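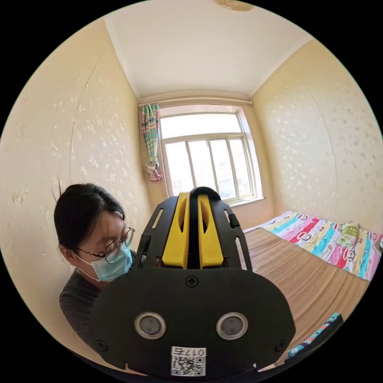

Section 4: Setting up a work position for hand-held gripper recording

This section applies to all Bevan hand-held gripper kits issued by Clamodmont to staff who record folding and sorting work for the Stasura garment line. Read section 3 (charging and storage) first. Section 5 covers uploading to Zelier.

4.1 Before you start

1. Check the label on the rear plate of the gripper. Enter the number in the shift log exactly as printed, including any character that follows it.
2. Wipe both round lenses with the dry cloth from the kit. Do not use spray cleaner.
3. Close and release the yellow fingers five times. The pads must meet evenly and return without sticking.
4. Check that every screw on the housing is flush. Do not tighten a raised screw yourself. Tag the unit and draw another from the cabinet.

Caution: Keep long hair, cords and loose cuffs clear of the fingers.

4.2 Preparing the surface

1. Use a flat surface at sitting height. A bed, a low table or a bench is acceptable.
2. Clear enough room to lay one garment out at full length.
3. Put the garments still to be handled to one side, within reach.
4. Sit so that your elbows can move freely and your back is not twisted. Adjust your seat before you adjust the surface.

Note: Bedding and mats may stay in place. The colour and pattern of the surface do not affect acceptance of a recording.

4.3 Recording a garment

1. Start the recording and hold the gripper still until the tone sounds.
2. Close the fingers on one end or edge of the garment. Take a single layer if you can.
3. Hold the other end and draw the cloth straight at a steady speed.
4. Complete the fold, open the fingers fully and move the gripper clear of the cloth.
5. Stop the recording before you reach for the next garment.

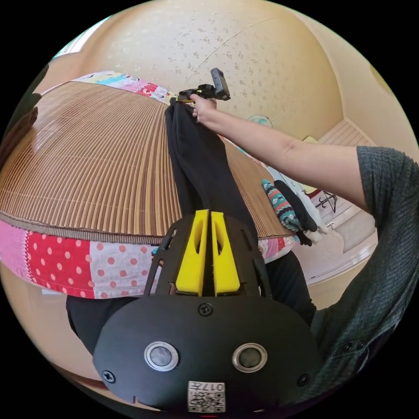 Figure 4-1. Dark garment held at both ends across a woven mat.

Caution: If the cloth snags in the slot of a finger pad, open the fingers and ease it out by hand. Pulling against a closed grip can bend the struts.

Note: Slow, ordinary movements are preferred. A dropped garment is not a fault. Leave it in the recording and carry on.

4.4 Work limits and quotas

A standard set is 100 recordings. No operator is to complete more than 400 in a shift. Take a break of 17 minutes after each set, with the gripper put down. Break time is paid and is logged under code R.

The former hand-folding target of roughly 1,000 pieces does not apply while you are assigned to recording. Supervisors must not combine the two counts.

4.5 Changes to folding duties

From April, the Stasura line will take over first folds on flat items. The following duties stay with staff:

- sorting mixed loads
- small and knitted items
- inspection and refolding of rejected pieces
- clearing jams, with the line locked out

Operators now on first folds will be moved to inspection or recording at their current pay grade. Training for inspection takes place during working hours. Requests to remain on hand sorting go to Llinos Gethin, floor coordinator, in writing.

Recordings are used to train the line. They are not used to rate individual operators, and label numbers are not matched to names outside the shift log.

4.6 End of shift

1. Stop any open recording and switch off the gripper.
2. Remove lint from the finger pads with the soft brush.
3. Return the unit to its numbered slot and connect the charger.
4. Sign the shift log and note any fault codes (see Appendix B).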